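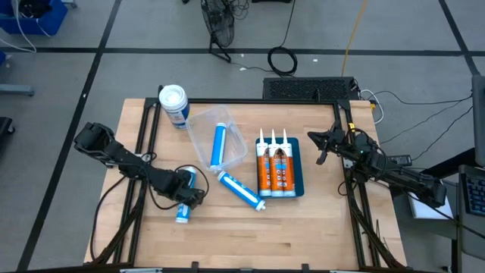
Two arms share one butcher-block table at the Arboleda open day, with sealant cartridges, a tray of tubes and a clear container between them.

The afternoon session at Arboleda starts at 2 p.m. and is given over to packing. Visitors who have spent the morning with palletizers and conveyor cells find a smaller setup in the rear hall: a wooden table, two black arms on rails along opposite sides, and a handful of goods that could have come from any hardware store.

The cell was put together by Clukomen, a small integrator that works mainly for distributors of building supplies. Its customers ship mixed orders. A carton may need two cartridges, a tube and a tub, and the next carton will need something else. Fixed tooling pays off on long runs of one product. It does poorly on a line where the contents change with every order, and most of that work is still done by hand.

Sealant makes a reasonable test. A cartridge is smooth, rigid and round, so it rolls when touched off center. A tube with a tapered nozzle has one end that must not be used as a handle. The tubes on the table are laid side by side in a teal tray, nozzles all pointing the same way, and a gripper finger has little room to get between them. The cartridges are the easier item. One lies in the clear container, one on the bare wood, and the third is under the left gripper.

Each arm carries a fingered gripper. Clukomen chose this over suction after trials at Sonberg, a distribution warehouse where the company has a pilot line. Suction cups lost their seal on curved labels with lifted edges. Fingers are slower but tolerate a worn label, and the same pair can handle a cartridge and a tube without a tool change.

The control software, Horkier, was trained on recorded demonstrations in which an operator guided both arms through the task. Clukomen used 400 of them for the cartridge work and says that adding a new item of similar shape takes far fewer. The stated goal for the pilot line is 1000 picks between operator interventions. The company does not claim to be there yet, and gave no current figure.

Coordination between the arms gets most of the questions. Both can reach the middle of the table, so Horkier assigns that zone to one arm at a time – the other waits with its gripper open until the zone is released. The wait costs cycle time. Clukomen regards it as acceptable at present speeds and plans to shorten it by letting the second arm begin its approach earlier.

Cost was not discussed in detail. The company would say only that the table itself is the cheapest part of the cell, and that the rails took longer to align than the arms took to mount.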